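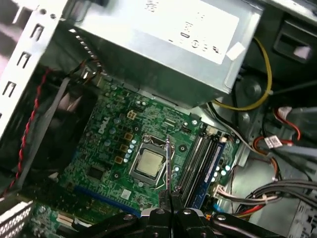

Planning software likes a tidy world, and for most of April the planner at Gallier had been given anything but, which Yaryna Karpenko will tell you (over a very large mug of tea) is exactly how she wanted it. Old desktops are lovely teachers, she reckons. There's the thin lever alongside the processor socket, with the two black fingers just beneath it, and then there's all that cabling down the right side of the case, red and black and yellow and orange, which the perception code used to treat as solid wall. Her colleague Brijesh Semwal rewrote that part so wires count as soft obstacles – things to go gently around – and planning time for each reach dropped from 1,058 milliseconds to 160. He'd still like to see it at 50, and he's already pulled the collision checker apart again.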